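Tenant's plea for a room goes viral, tenant gets a freezer 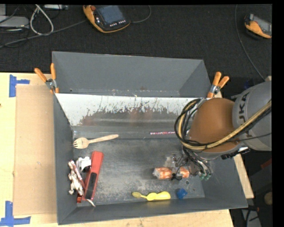

Smaranda Costache wanted somewhere to live by 1st November. What she got was 89 marriage proposals, a sponsorship offer from a mattress firm and the use of a chest freezer in Lirnness.

The trainee optician had posted a short notice on Fonska, the flat-sharing site, asking for a furnished room near the harbour and adding that she was "quiet, solvent and fond of soup". By breakfast the word soup had done something to the internet. Strangers sent recipes. A man in Tremus offered his spare room, then withdrew it when his wife read the post. Several landlords got in touch with places that were furnished in the Lirnness sense, meaning that someone had once left something behind in them. One offered a bedsit with worn, scratched fittings and called the look industrial. The rent was industrial too.

"I had 60 messages about barley and none about the deposit," Costache told us, from her cousin's sofa.

The freezer came from Lech Tomaszewski, who runs the Sikora café on the front and had misread the notice as a request for storage. He has since offered her the room above the kitchen as well, at a rent she describes as "almost polite". It has a bed, a wardrobe and a view of the bins. She moves in this week on a 12 month lease.

Fonska said it was delighted with the outcome and has invited Costache to appear in its February advertising campaign. She has asked whether they pay. They are getting back to her.

Tomaszewski, meanwhile, has put three new soups on the menu and says trade is up, though mostly with people who want to know which window is hers. He tells them it is the one next door - the dentist has complained.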